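Emergency Vehicle Warning Equipment: Periodic Inspection Checklist With Comments
Zidari Fleet Upfitting, revised August 2024 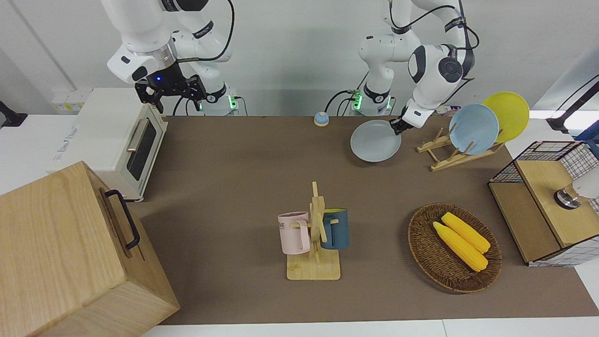
This checklist is for shops and departments that maintain their own lightbars, sirens and control heads. It applies to patrol cars, ambulances, tow trucks and airport vehicles. Do the full list every four months and after any body repair. The daily walk-around by the driver is a separate form.

Park on level ground, set the brake, chock the wheels. Wear hearing protection for section 4. Do not look straight into a lit module at close range.

Unit number: ________
Mileage: ________
Inspected by: ________

1. ROOF AND MOUNTING

1.1 Lightbar feet tight, no rocking when pushed by hand at each end.
OK / Repair / N/A
Comment: Check the hook brackets at the door gutter too. On the Gerlach low-profile bar the hook bolt loosens before the foot bolt does, and the bar can still feel solid from the driver's side.

1.2 Rubber pads present under all feet.
OK / Repair / N/A
Comment: A missing pad will wear the paint through in one winter. Replace pads in pairs.

1.3 Roof cable entry sealed.
OK / Repair / N/A
Comment: Pull down the edge of the headliner and feel for damp. Stains around the grommet count as Repair even if dry on the day. Do not add new sealant over old.

1.4 Magnetic beacons: base clean, safety strap attached.
OK / Repair / N/A
Comment: Magnetic beacons are not to be used at highway speed. If the strap is gone, take the beacon off the vehicle until it has one.

2. LIGHTS

2.1 All modules light in every pattern.
OK / Repair / N/A
Comment: Run each pattern for 20 seconds. Some faults only show in the slow patterns. One dead diode in a module is written up but the unit may stay in service. A dead module on a corner takes it out of service.

2.2 Lenses clear, not cracked or yellowed.
OK / Repair / N/A
Comment: Mild soap and water only. We had four lenses back in June with fine cracks all over the top, and every one had been wiped down with brake cleaner. That is not covered under warranty.

2.3 Color and side correct.
OK / Repair / N/A
Comment: Check against the unit's build sheet. Modules get swapped left for right during repairs more often than you would think.

2.4 Traffic advisor arrows run in the right direction.
OK / Repair / N/A
Comment: Stand behind the vehicle while a second person works the switch. Left on the control head must be left to the traffic coming up behind.

2.5 Grille, dash and deck lights secure and aimed.
OK / Repair / N/A
Comment: Dash lights need the flashback shield. Suction cups are accepted for temporary use only.

3. WIRING AND POWER

3.1 Main fuse rating matches the label.
OK / Repair / N/A
Comment: The standard package with the Trilico amplifier takes a 70 amp fuse at the battery. If you find a bigger one, do not just swap it back. Find out why it was changed.

3.2 Cables clear of exhaust, hinges and seat tracks.
OK / Repair / N/A
Comment: Slide both front seats through full travel and look under them with a flashlight.

3.3 Ground points clean and tight.
OK / Repair / N/A
Comment: Dim or flickering lights with the siren on usually come back to a ground. Scrape to bare metal, bolt up, then coat.

3.4 Battery cutoff timer works.
OK / Repair / N/A
Comment: Ignition off, lights on, wait for the timer. Units with the older Branutach timer box have no display, so use a watch.

4. SIREN AND SPEAKER

4.1 Wail, yelp and horn all sound.
OK / Repair / N/A
Comment: Short bursts, outdoors, with the hood closed and no one in front of the vehicle. Warn the neighbors if you have any.

4.2 Speaker bracket and drain hole.
OK / Repair / N/A
Comment: The drain faces down. A speaker full of water sounds muffled and will fail in the first hard freeze.

4.3 Public address and radio repeat clear.
OK / Repair / N/A
Comment: Squeal usually means the volume is set too high with a window down. Turn it down before you order a microphone.

5. PAPERWORK

Write the part number next to each item marked Repair. Replacement fuse holders and grommets are in kit 315. Keep the signed sheet in the vehicle file until the next full inspection has been completed, and hand a copy to the shift supervisor if the unit is being held out of service.

Out of service: Yes / No
Reason: ________________
Signature: ________________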